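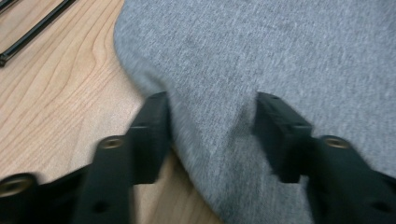
Week 7: Reading the grain

Hi all, picking up from the hardwood/softwood stuff. I got a bit carried away with growth rings last time, so we'll start with cuts.

Flat-sawn boards give you those big sweeping arcs. Quarter-sawn gives straighter lines, moves less with humidity and costs more (sorry!). I love both, but for a first tabletop I'd go flat-sawn and save your money.

Colour won't tell you the species, so check the end grain with a hand lens.

Reading: Quintana, chapter on shrinkage, skip the tables. Sketches to Arif by 2019-10-16 please.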